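Plirnano Support
Ticket: Product photos upload but listing shows grey placeholder
Opened by: Mirela Arruda, Budirby Grocery
Assigned to: Stan
Status: Resolved
Priority: Normal

Mirela Arruda
Since the March update, new photos won't show on our storefront. The upload bar gets to the end, I get the green tick, and the listing still has a grey square. Older listings are fine. I've tried 6 products in the chilled drinks category and they all do the same thing.

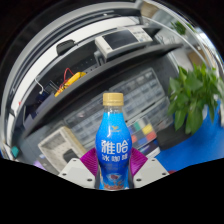
Iced coffee, blue label, gold cap

I've cleared the cache and tried another browser. Same result on my phone.

Stan
Thanks Mirela. The files are reaching us intact, so it isn't your connection. Can you tell me whether the Vetance catalogue sync is switched on? Please also upload one more photo to the same listing and leave it there so I can watch it in the log.

Mirela Arruda
Sync is on. It runs every night at 2.

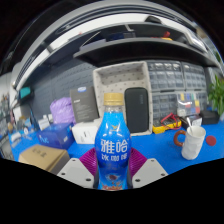 I also tried turning the sync off and saving the listing again, but the grey square stayed. Should I turn it back on? We have 80 new lines to load before Sunday and I'd prefer not to do them twice.

Stan
Leave it off for now. The log shows the thumbnail job failing after the upload has finished. The job builds its file name from the product title, and it stops when the title has characters outside the basic Latin set. I've moved your store to the older thumbnail service. Please re-upload to one listing and wait 6 minutes before refreshing.

Mirela Arruda
Done.
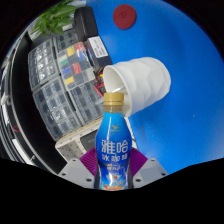 The title explanation fits with what I'm seeing. We enter product names exactly as they're printed on the pack, so this one is listed as 雅哈 冰咖啡, same as the white lettering on the label. The English goes in the description field. Do I need to change the titles?

Stan
No, keep them as they are. Turn the sync back on and load the rest as normal. Any listing still showing grey can be fixed with Edit > Rebuild thumbnail. I'll close this once tonight's sync has run.

Stan
Sync completed with no failed jobs. Closing.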